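Drirard Users' Board > Small Machines > Maintenance and Setting Up
Thread: Pan and tilt head on the Sikis cell -- mounting height and centring

Grīnberga_lab wrote:
We request members' views on the setting up of the two-servo head used in our Sikis cell. The head is removed from its column each July for cleaning and is then centred on the bench before it is refitted. Our written procedure calls for a pulse range of 37 to 112 counts, with the centre command sent before any bracket screw is tightened. After the most recent service the tilt axis no longer agreed with the figure on our record sheet. The wiring has been checked at both ends and no fault was found.

Fluklow wrote:
The procedure appears sound, but the order of work should be confirmed. Was the horn removed while the servo was under power? If it was not, the spline may have been refitted one tooth out, and no adjustment in the software will properly correct that.

Grīnberga_lab wrote:
The horn was removed with the power off. We accept that this may be the cause. Our bench arrangement is shown for reference, with the head standing on an upturned paper cup in the second picture.

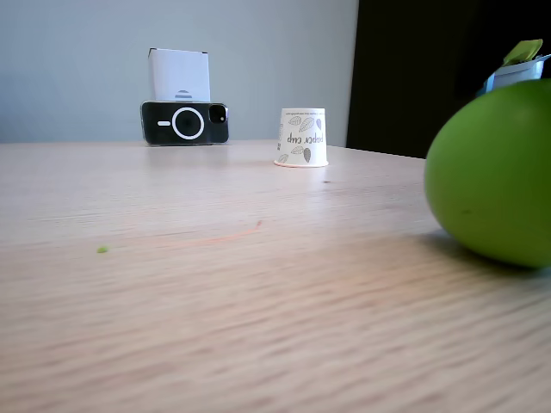
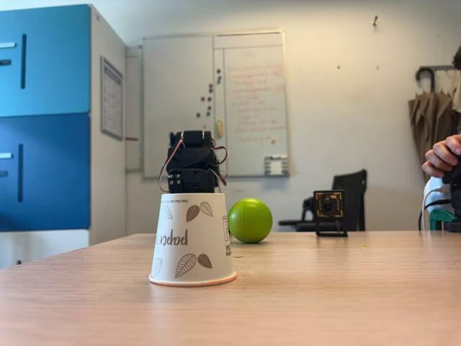
Re: Support during centring

bench_office wrote:
With respect, I cannot recommend a paper cup as a support for this work. The head should be held in a clamp or screwed to a base plate. When the tilt servo is driven quickly to the end of its travel, a light support may shift, and any angle read from it is then of little value. Our own instructions require a fixed base for all centring, without exception.

Fluklow wrote:
I do not fully agree. For a centre check at low speed, the load is small and a light stand is sufficient. A clamp placed across the lower housing can also pull the bracket out of square, and we have rejected two heads for that reason. I would, however, insist on a fixed base for any test at full travel.

bench_office wrote:
The point about clamping is noted. A base plate avoids both difficulties, and I maintain my recommendation.

Re: Cable slack

tilt_axis wrote:
May I add that the servo leads should be left with enough slack for the full sweep. We allow about 100 mm on each lead and tie it to the column, never to the moving bracket. A tight lead will draw the tilt axis off centre and can easily be mistaken for a spline fault.

Grīnberga_lab wrote:
Thank you. The horn has now been taken off and refitted with the centre command held, and the tilt axis reads 90 degrees as recorded. The leads will be tied again as advised when the head returns to its column. A base plate has been requested through the Drirard parts desk -- until it is supplied, we shall limit bench work to low speed.

bench_office wrote:
That is acceptable. Please post the reading again once the head is back on the column, as ours changed slightly when the column screws were tightened.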